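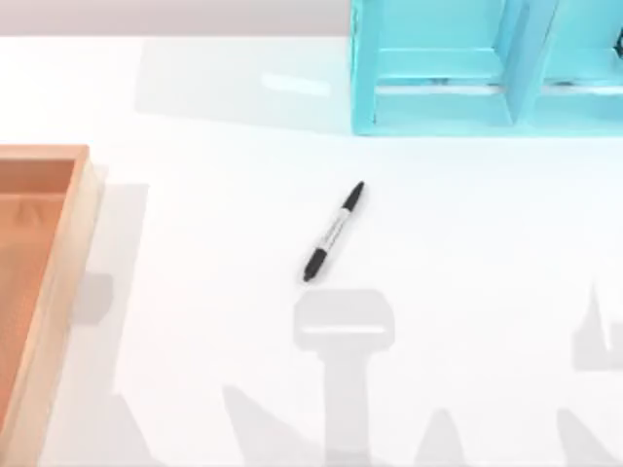 Vorulero: marker pickup episodes from the Wulldale robotics club

README, last touched in October

Hi! If you landed in this folder because you joined the club after we made it, welcome, and please read this before you train anything. I'm Heloísa Damasceno, I did most of the scene setup and I'm the one to bug when a file won't open. Edgardo Lagman wrote the teleop code and Valquíria Paiva did the labels (all of them, over one very long break, thank you Valquíria).

What's in it

2,095 episodes of a simulated two-arm robot picking up a marker from a white table. Everything comes out of the simulator, so there's no real footage mixed in. We talked about adding real footage and then the semester got away from us.

The task text is the same for every episode: "pick up the marker." Edivaldo wanted fancier wording and he may still get it in the next version, but for our first baseline I wanted one sentence and no surprises.

The marker starts at a random spot and a random angle. The tray and the turquoise shelf unit stay where they are. Either arm is allowed to do the pickup, and the label file says which one did.

Folders

episodes/ has one subfolder per episode, with the camera frames and a file of joint positions
labels/ has one line per episode: which arm, success or fail, and a notes column
splits/ has train and test lists. Please use these! Washington made his own split last year and we spent two club meetings figuring out why his numbers looked so great
scripts/ has the loader, the viewer and a thing called fix_names.py that you shouldn't need anymore

Cameras

There's a table view and a close-up view for each arm. The table view gives you the layout, and the close-ups are where you find out what the fingers are really doing. I'd start with the close-ups if you're debugging a grasp, because a marker is skinny and a tiny sideways error is hard to spot from farther away.
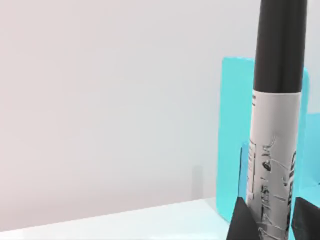

Close-up view, marker held nearly upright between the fingers with the shelf color behind it.

The print on the barrel gets pretty mushy in the close-ups. Don't try to use it for anything. Edgardo had a plan to read the text to work out how far the marker had rolled, and he has been talked out of it.

Shadows are on in every episode. The arms throw big gray shapes across the table, and our first detector loved them, it kept putting boxes around the finger shadows and calling them markers. Kullar (that's our small baseline model, the name is from before my time) got a lot better once we stopped cropping so tightly. If you turn shadows off in your own renders, say so in your notes so we can compare fairly.

How we recorded

Two people per session, one driving and one watching for trouble. We capped sessions at 60 minutes, which was Valquíria's rule, and a good one, my driving gets sloppy way before that. Failed grasps are kept and marked as fails. If the driver hit reset by accident, the episode got tossed.

Known problems

16 episodes have the wrong arm in the label file. They're listed in labels/known_bad.txt and the loader skips them unless you tell it otherwise.

The viewer crashes if your path has a space in it. Sorry! Rename your folder.

Success means the marker was lifted and held until the end of the episode. It doesn't say anything about how nice the grip was, so you'll see some ugly ones counted as wins.

Using it

Fine for class projects, club stuff and the spring competition. If you use it in a poster, put the Vorulero name on there and send me a copy, I'd love to see it. Fixes go in a pull request to the Pană branch, and ask Edgardo to look at anything that touches the loader.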